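Chapter 4
Surfaces and Finishes

What you will learn in this chapter
How light behaves when it meets a surface
The difference between gloss, satin and matte
How pattern direction changes the look of a room
How to write a finish schedule

Opening case: The Girnstead kitchen

Elsie Paewai had been renting out the ground floor of a house in Girnstead for six years when she decided to redo the kitchen. She picked a white wall paint, a white cabinet color and a pale floor. On the sample cards all three matched. In the finished room they did not. The walls looked yellow in the morning, the cabinets looked blue, and the floor showed every footprint by the door.

She called Lerato Visser, an interior designer, who asked one question about each product: what was the sheen? The walls were flat, the cabinets were high gloss and the floor was satin. The colors were close to identical. The finishes were sending light back in three different ways, and the large window over the sink made the differences easy to see.

Visser kept the floor, had the cabinets resprayed in satin and left the walls alone. The total came to $400 for the spraying and two days without doors on the cupboards.

Color and finish are separate decisions

Beginning students tend to choose color first and treat finish as a detail to be filled in later. Suppliers encourage this, as most sample cards are printed in a single sheen. A finish affects how light or dark a color seems, how large a surface looks and how often it will need cleaning.

A matte surface scatters light in many directions. It hides dents and uneven plaster, but it marks easily. A gloss surface sends most of the light off at one angle. It wipes clean and makes a small room feel brighter, and it also shows scratches, dust and poor workmanship. Satin falls between the two and is used for most trim and doors.

Pattern and direction

Some finishes carry a pattern that runs one way. Wood grain is the most familiar. Stone and stone-look materials have veins, and a designer must decide whether these will run along the length of a counter, across it or at a slant. The choice should be marked on the drawing with an arrow. When two pieces meet at a corner, turn one of them 90 degrees on paper and check how the lines join before anything is cut.

Always look at a patterned sample lying flat and again standing up, under the lighting planned for the room. On a glossy sheet, a bright reflection can hide part of the veining from one position and leave it clear from another.

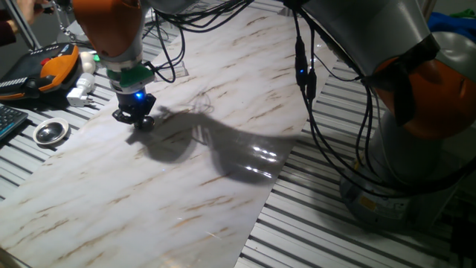 Key terms

Sheen: the amount of light a surface reflects at a given angle.
Veining: lines of a second color running through stone or a stone-look material.
Finish schedule: a table listing every surface in a room with its material, color and sheen.

Before you read on

Choose a room you use every day. List its walls, ceiling, floor, doors and one work surface. Beside each, write matte, satin or gloss. Visit the room again at 4 in the afternoon and note any entry you would change. Keep the list, as you will turn it into a finish schedule in Section 4.2.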